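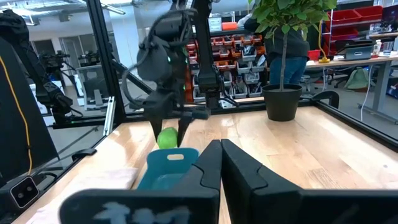
How much of a robotics budget should go to the robot?
Less than we wanted. Our team had 4,000 dollars for one term, on top of arms the lab already owned, and the things that held us up cost less than lunch.

Project Gesside: Equipment Plan and Spending
Nadja Trummer, with Notburga Kofler

Background

Gesside is a pick-and-place project. An arm lifts a piece of fruit, or something shaped like one, and puts it in a basket. A toddler can do this, and a toddler doesn't need a mounting bracket. Our half of the project was to decide what to buy in September so that the software half would have no excuse in spring.

What we asked for

Our first list had 37 lines. Notburga went through it with a pencil and asked of each line, "What breaks if we don't have this?" For 14 of them the answer was nothing. The remaining 23 went into the plan, including a spare set of Ulivon fingertips, a second wrist cable and a clamp we argued over for most of an afternoon.

Props got one line between them. I had written "misc." We now think props deserve a section: a basket, things to put in it, cloth, something leafy to get in the way. They wear out, they wander off to other tables, and the edible ones have a shelf life.

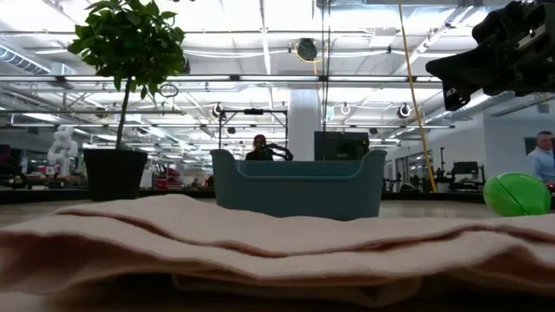
Figure 2. Basket, folded towel and green plastic ball on the tabletop.

What we spent

The total came to 3,713 dollars, leaving 287. Shipping was the worst surprise. We had budgeted for it once, and the supplier, Gerar, sent the order in several boxes and billed for each – all within the terms, which I have now read.

What we would change

Order cables first, and longer than the drawing says. Ask the Simon group next door before buying any clamp, as they own a drawer of them. Keep the 287 for spring. Notburga wants it for fingertips and I want it for cables, and the request form has room for one item.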